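How to Clear a Fruit Shelf Without Starting a Project
Updated 2025-11-03

Fruit goes into the refrigerator with the best intentions and stays there until it has a forwarding address. Ours had been in the upper compartment long enough that Guilan Wei began referring to it as the collection. The cure is a basket, a table and a few minutes in which you agree not to look at the condiments.

What you need
A basket with holes in the sides
A table or desk next to the refrigerator
A cloth
Somewhere for the fruit to go afterward (think about this first)

Step 1. Open the upper compartment only
Take hold of the edge of the door and pull steadily. If the seal sticks, work your fingers along the side until it gives. Yanking is quicker, and it also brings down everything in the door rack, which will then be your evening.
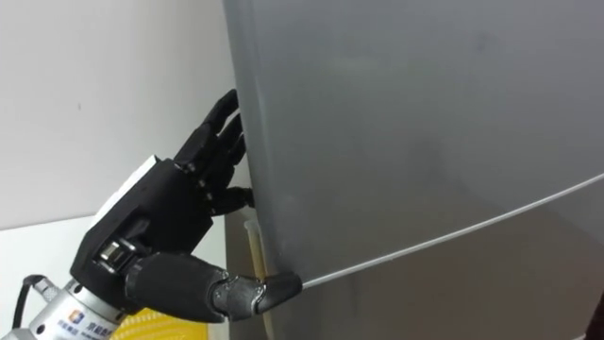
Sewwandi Sikder: I'd wipe the edge of the door while you're there. Mine had a ring of jam on it from February, and I had been blaming the seal.

Fair enough, and it's now in Step 5.

Step 2. Get the table close
You want to turn and set things down, not hike. Push the table up near the side of the refrigerator and leave enough room for your feet. Clear the end you'll be using. The other end may go on being whatever it is.

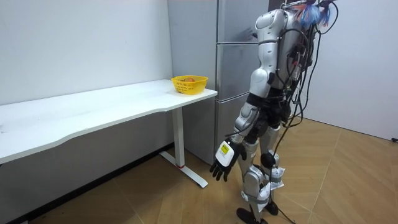 White desk on a light wood floor.

Step 3. Park the basket at the near corner
Put it on the corner closest to the open compartment, so the trip from shelf to basket is one short reach. Perforated plastic is good for fruit, as air gets in and it rinses clean in the sink. A deep mixing bowl will do, though whatever lands at the bottom will be forgotten a second time.
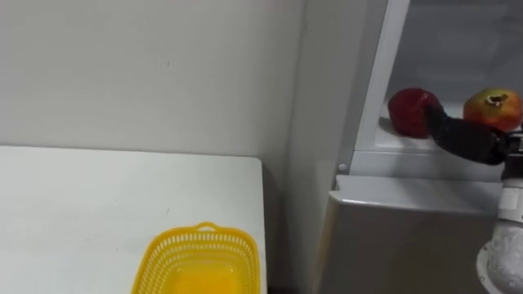 Merle Treloar

Step 4. Move the fruit one piece at a time
Heavy things go first. A pomegranate can weigh up to 400 grams, and an apple underneath one will remember it. Close your fingers around the fruit, bring it out over the basket, lower it and only then let go. Dropping it from a height saves a second and costs you a bruise – you'll find it at lunch.

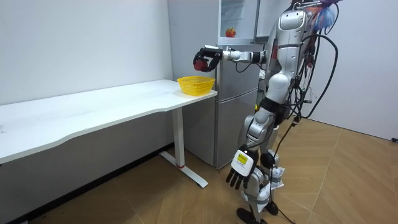

Dark red fruit held above the yellow basket.

Step 5. Wipe, then decide
Run a damp cloth over the shelf and the edge of the door. Press each piece of fruit lightly with your thumb. Firm ones can go back, soft ones get eaten today, and anything that keeps the thumbprint goes to compost. Close the door before you start debating the borderline cases.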